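Plarum: floor clutter notes
README, last touched in July

What this is
2935 short entries on the things that end up on the floor of our office: cables, bags, stand legs, shoes with people in them. Inês Bettencourt began the list after her second trip over the same lead. Đạt Hà made it a spreadsheet, and so a project.

Files
floor.csv: one row per thing, with its nearest desk
chairs.csv: 19 rows, mostly jackets hung on chair backs
names.txt: what we agreed to call everything, after 2 meetings

Naming
A "stand" is anything tall with legs that spread further than you think. A "cable" stays a cable until it is coiled, when it becomes "coil" and moves to the shelf. Hazard tape counts as floor. Kubo has it down as furniture and will not be moved, so filter on source if you merge our rows with theirs.
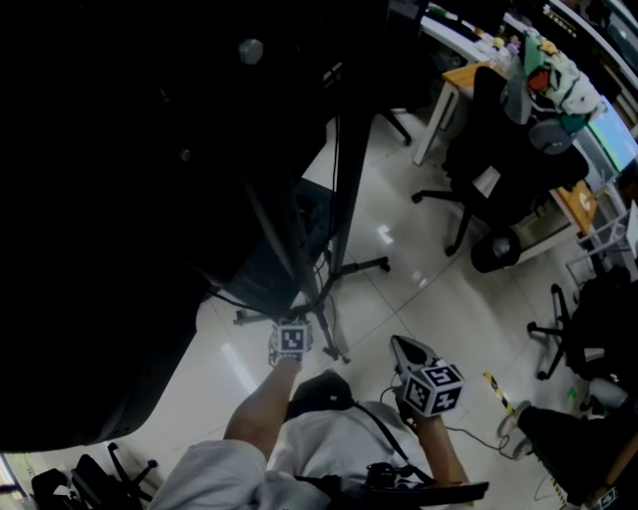 Chairs gave us more trouble. A jacket over a chair back is logged under the chair, and a cap on top of the jacket goes under the jacket. Etel wanted a separate row for caps. There are 10 of those, in a column called misc2.

Known problems
Pale tiles are shiny and glare gets logged as "spill". Anything black under a desk is "bag or bin" until somebody bends down to check.

Corrections go to Inês. Arguments about tape go to Đạt.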